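Subject: Re: [robots-list] Open day at Skandero, worth the trip?

Keerthana Chettiar wrote:

> Did anybody get to the Skandero open day on Friday? I couldn't get away from work. I'd love to know if the two-handed demo was any good, and whether they let visitors have a go.

Hi Keerthana, hi all,

I went, with Pascual, and we stayed far longer than we meant to! It was packed by the time we arrived (they'd expected up to 200 people and I can well believe they got them), so we skipped the talks and went straight to the hands. Domingo Troncoso was running that table and was very patient with my questions - even the daft ones about fingernails.

The hands are black with white panels down the outer sides, and the things laid out for them were very homely: a cream container with a round lid and a red apple. Yellow tape under the container, too. I liked that, it felt like somebody's kitchen.
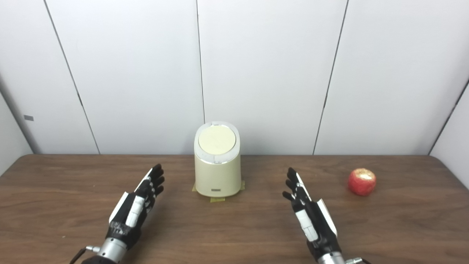
Could visitors drive the hands themselves? Only in the afternoon, with a sign-up sheet, and each turn lasted 4 minutes.

I had my turn just after three and was hopeless. You move your own hands and the robot follows, but I kept reaching too far and had to start over. Pascual was much better at it and has been unbearable ever since.

Domingo said they'll run it again in January at the Herrera building, with two tables this time. If you want a place, write to Emiliano Sepúlveda soon. I'm going again, so shout if you'd like a lift - I've got room for two more.

Patricio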